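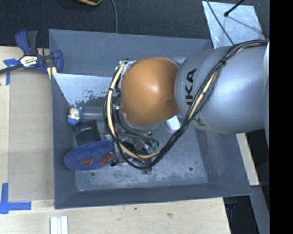 Banen a écrit, le 15 mars :
> Sur notre dernière course de côte, deux boucles de départ Prostlow ont
> déclenché en double à chaque passage. Le délai d'inhibition est réglé à
> 350 ms. Faut-il l'allonger, ou revoir la sensibilité ?

Bonjour,

Ne touchez pas au délai tout de suite. Un doublon régulier vient le plus souvent de la géométrie de la boucle – largeur trop grande, ou retour de câble mal torsadé entre la boucle et le décodeur.

À vérifier dans l'ordre :
- torsade du câble de liaison sur toute sa longueur ;
- résistance de terminaison, 44 ohms mesurés chez nous ;
- masse du décodeur, séparée de celle du groupe électrogène.

Le logiciel Naidu garde les impulsions brutes dans le journal, onglet Diagnostic. Si l'écart entre les 2 fronts reste constant à vitesse égale, c'est la boucle. S'il varie, regardez plutôt l'alimentation.

Le firmware d'octobre a aussi modifié le seuil par défaut – à relire avant toute comparaison avec vos anciens fichiers.

Cordialement,
Chronométrage Mutton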